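Chapter 4
Dates, Codes, and Shelf Life: How Food Packages Keep Time

Pick up anything in your kitchen that came in a box, a can, or a carton, and turn it over. Somewhere on it there is a small, badly printed line of numbers. Most people look at it only when they are wondering whether to throw the food out. After this chapter I hope you will look at it every time, because that line is one of the most interesting things on the package!

Food has always come with a clock attached. Milk sours, bread molds, crackers go soft, and oil picks up that stale crayon smell we call rancid. For most of history the person eating the food could judge the clock directly, by nose and tongue. Packaging changed that. Once food is sealed away where we can't smell it, the information has to move to the outside - and somebody has to decide what to write there, where to put it, and what it should mean.

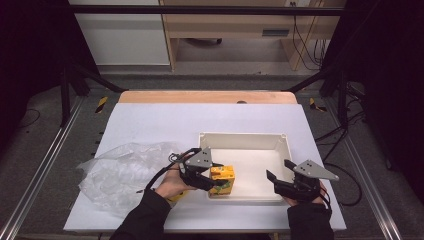
Start with the question of space. A package designer gives the biggest panels to the name, the picture, and the colors that catch a shopper's eye, and everything else fights for what remains. The bigger the package, the easier the fight. On something as little as a yellow box with green and red graphics on its side, the artwork can take up a good share of a panel before anyone has found a place for the date. And the date is a special problem. The artwork is printed weeks or months ahead, in huge runs, but the date can't be known until the package is filled. It has to be added on the line, at speed, onto whatever bare patch was saved for it.

In the town of Ostolbridge, where I taught food science for many years, my students used to visit the Ruppert cracker plant every June. The coder there was a gray unit the size of a shoebox, and it marked 92 cartons a minute without touching a single one. It sprayed tiny drops of ink as each carton slid past. We once followed a single lot of 2496 cartons from oven to pallet, and every one of them carried the same lot number with a different time. That is a lovely thing to see if you like order as much as I do.

Why print the time at all? Suppose a seal on one machine starts to fail. If the plant knows when the trouble began, it can pull back the affected cartons and leave the rest alone. In our classroom exercise at the end of this chapter, a plant makes 2174 cartons in a shift, and you will use the time codes to work out which of them need to come back.

Now look at the marks themselves. Because the ink lands as separate drops, each character is built from dots, and the dots can spread, smear, or miss. Curved and creased surfaces make it worse. A code may also sit near a printed label telling you which date it is, and that label matters a great deal. The date a food was made and the date it should be eaten by are two very different pieces of news.
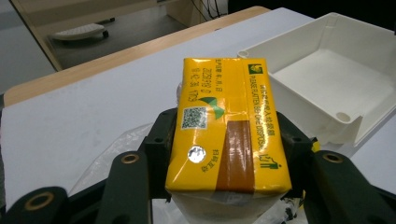
Figure 4.2 A dot-printed date and time code on the yellow top of a drink carton, beside a narrow line of Chinese characters.

4.1 Three Kinds of Dates

A production date tells you when the food was made or packed. You need to know its shelf life before that date can help you decide anything. A best-by date is the maker's estimate of how long the food will stay at its peak in flavor and texture. A use-by date is usually the strictest of the three - but the exact meaning depends on the country and on the food, so read the rules for your own area before you do the exercises.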